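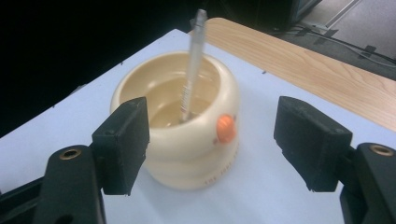
Ticket 3470: Billeo water heater controller, kitchen tap runs cooler than set point
Opened 11 Jul 2026
Reported by: Eimear Hennessy, Badstead
Assigned to: Mostafa Belhaj
Status: Waiting on customer

Problem as reported

The app says 70. The tap doesn't. I've had the controller since January and it was fine until firmware 1732 went on by itself overnight. Your release notes say it "improves comfort and stability." I'd like to know whose. Showers are usable but the kitchen never gets properly hot, and the log in the app draws a perfectly flat line, which I don't believe for a minute. No water heater I have ever owned made a flat line.

Already tried: power cycle, app reinstall, the "recalibrate" button (spinner, green check mark, no change).

Reply 1, Mostafa Belhaj

Thanks for the detail. Could you run the hot tap for three minutes, fill a cup, and read it with any thermometer you trust? A thick cup is fine if you warm it first. Please also tell us what the app shows at the same moment.

Reply 2, Eimear Hennessy

Did it twice, with the cup warmed both times. App: 70. Glass thermometer: 66. I expect you'll tell me the thermometer is wrong, so I checked it in ice water and it sat on the zero line. I also don't see how a reinstall of a phone app was ever supposed to change the water, but it was on your list, so I did it.
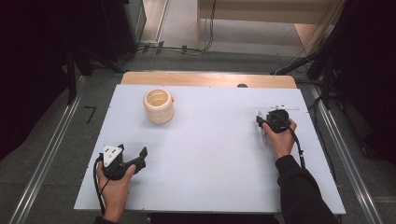
The cream ribbed cup on the white board.

Reply 3, Mostafa Belhaj

Fair point about the reinstall. Four degrees is more than I'd expect from pipe loss on a short run. Linnea Sundqvist on our firmware side thinks 1732 may be averaging the tank probe over a longer window, and that would also explain your flat line. She hasn't confirmed it. Is there a mixing valve between the tank and the kitchen? It would be a brass fitting with a cap, often marked Sutter on houses in your area.

Reply 4, Eimear Hennessy

There is, and it does say Sutter. The plumber set it and I haven't touched it. "May be averaging" isn't a fix. If the probe is averaged, then the number on my screen is an opinion. Can I go back to the old firmware or not?

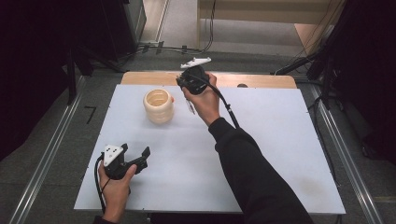
Next steps

1. Customer: photograph the cap on the mixing valve so we can read its position. Please don't turn it yet.
2. Customer: take one reading at the tank drain, with the heater idle. Let the first cupful go, it's usually full of grit. Careful, it will scald.
3. Mostafa: ask for rollback to be enabled on this unit. It is off by default.
4. Linnea: pull the raw probe data for the last two nights and compare it with what the app drew.

Customer note added after the list: I'll do 1 and 2 tonight. I'll believe 3 when I see it.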